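Keeping a pair of hand grippers honest

Filed under: Bench Notes, Robots

The sales sheet for the Hisunel hand grippers says "no maintenance." I have looked after two of them since April and I don't believe it. They are simple tools, I'll give them that: jaws, a cable out the back, a marker plate with black dots. Simple tools still drift.

Most trouble starts with the plate. If it shifts on its mount, the tracking goes off by a hair and you spend an afternoon blaming the software. Tobias Quintanilla swears by thread locker. I'm not convinced — it hid a cracked mount from us for 19 days.

So after any work on the grippers I run the dullest job I know, one pink storage box with its lid folded back and a small white carton in it. One gripper in each hand, and I watch the log while I move.

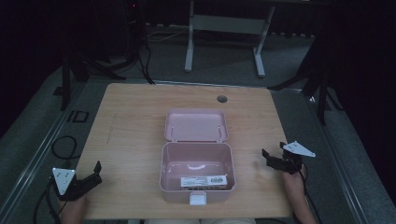
What I check, and what I skip

Plates first. Push on each corner with a thumb. Any give at all and it comes off.

Then the jaws. Open, close, open, 9 times, slowly. The manual wants a full recalibration here. I've compared the numbers with and without it and can't see a difference worth the coffee.

Cables last. Ginevra Farina wants them replaced on a schedule. I replace them when they fail the wiggle test. We'll see who is right.

Comments (2)

Gaetano Testa: The wiggle test is how I lost a whole session. Just buy the spare cable.

Ubaldo Negri: Which thread locker was it? Ours came off with a bit of heat.

© Evander Imrie | Contact | Back to top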